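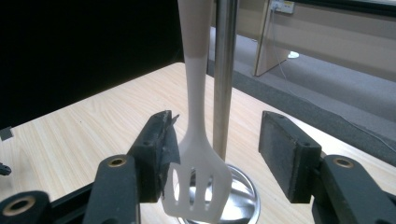 The slotted one, with the stand behind it

Cumier Kitchen Boards > Tools and Gadgets > Plastic slotted turners, keep or toss?

pancakeduty
Joined: July
Posts: 120

OK so I'm cleaning out the kitchen and I've hit the utensil problem. I cook on nonstick maybe five nights a week and I've got a pile of white and black plastic turners that I've had since my first apartment. My sister-in-law came over, looked in the drawer and told me to throw every one of them out and buy wood. She was pretty firm about it!

I like a light slotted turner for eggs. I like it for fish too. Wood ones are too thick at the edge, I end up shoving the egg across the pan and folding it over on itself. So what's everybody using? I'm not looking to spend a fortune, and I have an electric coil stove if that matters.

brothandbones
Moderator
Posts: 3805

Depends what the plastic is. Nylon goes soft and ragged if you leave it leaning on a hot pan. Silicone over a stiff core takes more heat but a lot of them are fat at the front edge, same complaint you have about wood. Look on the back of the handle, sometimes there's a temperature molded in.

My own rule is that anything with a melted lip or fuzzy edge goes in the trash. Everything else stays.

gristmill_annie
Posts: 900

I'm with your sister-in-law. I got rid of all my plastic two years ago and haven't missed it. A thin olive wood turner will do eggs fine if you sand the front edge down. Takes ten minutes with some fine paper, then a wipe of mineral oil. You do have to keep up with the oil though, and it can't go in the dishwasher.

pancakeduty

See, I'm never going to oil a spatula. I know myself. I have a cutting board that looks like driftwood.

Checked the handles. One says 400 F, one says nothing at all, and the third one has a brand name I can't make out because it's rubbed off.

lowandslow_tx

Metal fish spatula, done. Thin, bendy, slots in it so the grease stays in the pan. I've had the same Biltelthorpe for ages and it's my most used tool after the knife. I use it on nonstick too, just keep it flat and don't stab at things.

brothandbones
Moderator

Please don't tell people to use metal on nonstick. We have this conversation every couple of months. The pan doesn't care how gentle you think you're being.

lowandslow_tx

My pan is six years old and looks fine.

gristmill_annie

Mine looked fine too, right up until I held it by the window and saw all the little swirls.

lowandslow_tx

Well now I'm not going to hold mine by the window.

eggs_overeasy_ohio
Posts: 2528

Egg person here, so I have opinions. What matters for eggs is (1) a thin front edge and (2) a bit of flex where the handle meets the head. Slots are a matter of taste. With over easy I like them, because extra butter drains back and the egg doesn't skate around on a puddle when you tip it. For omelets I'd go solid, the filling catches in the slots and tears things.

I went through a phase of buying every turner at the store and the one I kept was the cheapest. It's an Esteban nylon thing from the grocery aisle. I replace it when the edge gets rough. My husband makes fun of me for having a backup still in the package, but who was laughing when he left the old one on the burner?

pancakeduty

This is super helpful, thank you! Flex at the neck is exactly what I couldn't put into words. The wood ones I've tried have zero give.

Follow-up question, where do you all keep them? Part of why mine get beat up is they're jammed in a drawer with the whisks and the potato masher. Every time I open it something's caught.

brothandbones
Moderator

Crock by the stove. Heads up, handles down. Wash the crock once in a while, you'd be surprised what collects in the bottom of it.

sukamport_supper

I've got the Sukamport rail under my upper cabinets, the long one, with hooks. Love it. Only thing is you need holes in the handles and half of mine didn't have them, so I drilled a couple. Fine on nylon, I wouldn't try it on anything with a rubbery coating.

gristmill_annie

I had a rail. Everything on it got a film of grease and dust from the stove, and I was rewashing stuff I hadn't even used. Drawer with a divider for me now.

sukamport_supper

Huh, mine's on the other side of the sink from the stove so I don't get that. I can see it being gross right over the burners.

eggs_overeasy_ohio

I like hanging them but I'd second the grease thing. I moved mine over by the coffee maker. It's a few extra steps but I cook eggs first thing at like 6 in the morning and I'm already standing over there waiting on the coffee — works out great.

lowandslow_tx

Drawer. Metal spatula doesn't get beat up in a drawer. Just saying.

pancakeduty

Ha, noted. So here's where I'm at. Tossed the one with the chewed-up edge and the mystery one. Keeping the one marked 400 for now, and I'm going to grab a cheap nylon one next time I'm at the store. Measured the wall too and a short rail would fit between the window and the fridge, well away from the coils.

Does anybody know if those rails hold up with just the adhesive strips? I rent and my landlord is weird about screws.

sukamport_supper

Mine's screwed in so I can't say for sure. The strips that came in the box felt kind of flimsy. If you're only hanging a few light ones you might get away with it, but I wouldn't put a ladle on there.

gristmill_annie

Clean the wall with rubbing alcohol first and leave it alone overnight before you hang anything. I skipped that with a towel bar and heard it come down at 3 in the morning.

brothandbones
Moderator

There's an older thread on renter-friendly storage in the Small Kitchens section, I'll bump it for you.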